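How to fold the laundry on the bed (and get it put away the same night)

We use cookies to remember your settings and count visits. Accept all - Manage choices - Read our cookie policy

Quick one, I've got 20 minutes before I have to be out. A few of you asked how I fold clothes when there's no table. On the bed. Always on the bed. Our flat in Ernthorpe has no room for anything else and I've done it this way for years.

What you need

A made bed, or at least a flat one. A hard-ish top layer if you have one. A bamboo tile mat is brilliant for this, the sort you sleep on in summer. Fabric slides about on it and you can pull a crease straight without dragging the sheet along. A big tray or a bit of stiff card does the same job on a small bed.

Clean, properly dry clothes. If the waistbands still feel cold, leave them.

Step 1 - tip and sort

Everything out in one go. Don't fold yet! Pull out by type: trousers, tops, slippery things, anything with a pattern. Dark stuff is the worst as it all looks the same in a heap, so get hold of one piece, lift, let the rest drop off.

Do it sitting on the bed if your back's bad. I do.

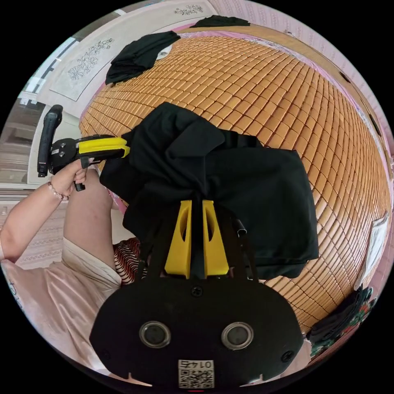 Black heap first, pink satin kept off to the side.

Satin and anything shiny goes last. It slides off whatever you stack it on and takes the pile with it. Roll it instead, or hang it up.

Step 2 - shake

Hold by the waistband or the shoulders, one hard shake, lay it down. Most of the creases go at this point. If it's still crumpled, smooth from the middle outwards with the flat of your hand. Iron only if you must. My old Gasteo is set up maybe twice a year and I resent it both times.

Step 3 - trousers

Lay them flat, legs together, the pockets pushed back in. Fold one leg over onto the other, seam to seam. Tuck the pointy bit at the crotch in so you've got a straight edge. Then hem up to the waistband, and in half again, or thirds if your shelf is shallow.

Thick ones get folded once less. Otherwise they spring open and you've wasted you're time.

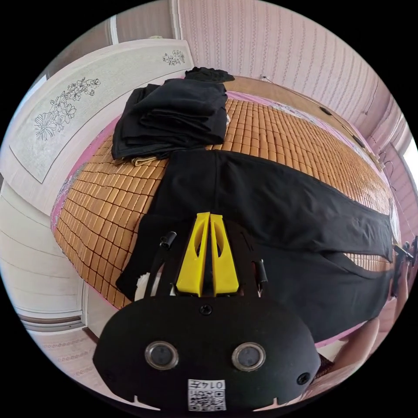 Stacking is where I used to go wrong. I'd pile things wherever there was a gap, then need that gap for the next pair of trousers and have to move the lot. Pick one spot and stick to it. Up at the top of the bed is best, like the black stack on the mat, and then the whole middle stays free for laying trousers out flat. Heaviest at the bottom, fold facing you. Anything you've slung on top still crumpled needs doing before the pile moves, or it goes in the wardrobe like that and stays like that.

Step 4 - tops

Face down. Sides in to the middle, sleeves back along the body, then bottom up to the neck. Flip. Black T-shirts I fold with the label showing so I can tell wich is which in the morning.

Step 5 - away

Straight in the wardrobe, one stack at a time, both hands underneath. Don't leave it for the morning - you'll only end up shoving it on a chair to get into bed.

Odds and ends: check for loose tags and bits of paper before things go in. Floral tops and other patterned bits get there own small pile, they're easy to spot so they can live at the back.

Right, that's me. Bedding next time, including the fitted sheet, which several of you have asked about and which I'm still not very good at.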